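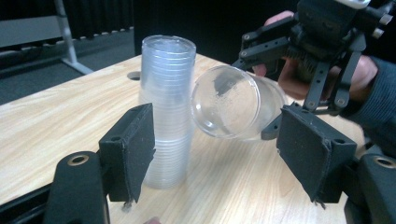 I have been stacking clear plastic cups since I was tall enough to reach my aunt's kitchen table, and I have come to believe that the way we put them away deserves more thought than it gets. My friend Kyu-ri Lim disagrees, and she will no doubt write to me again after reading this, as she did in July when I had a few things to say about dish towels.

Her view is that a plastic cup is a thing you use once and throw out, and so it makes no difference how it sits on the table. I understand that. But at the Stirstead potluck last summer we had 143 people through the hall, and I watched perfectly good cups get tossed after holding 2 inches of water, while the tall stack at the end of the table leaned a little more every time somebody tugged one loose. A good stack, standing straight on bare wood, is a lovely thing to look at (all those thin rims, one above the other!), and I do think people take from it more gently when it looks cared for.

So I wash mine, and I let them dry upside down overnight on a towel before any of them goes back with the others. Put them together damp and they cling — you pull for one and get four, and the rest go rolling under the stove. Eun-ji Maeng taught me to give the stack a small twist as I lift, and I have hardly cracked a rim since. I still have some cups from that potluck, and Kyu-ri drank her iced tea out of one on her last visit without a word of complaint.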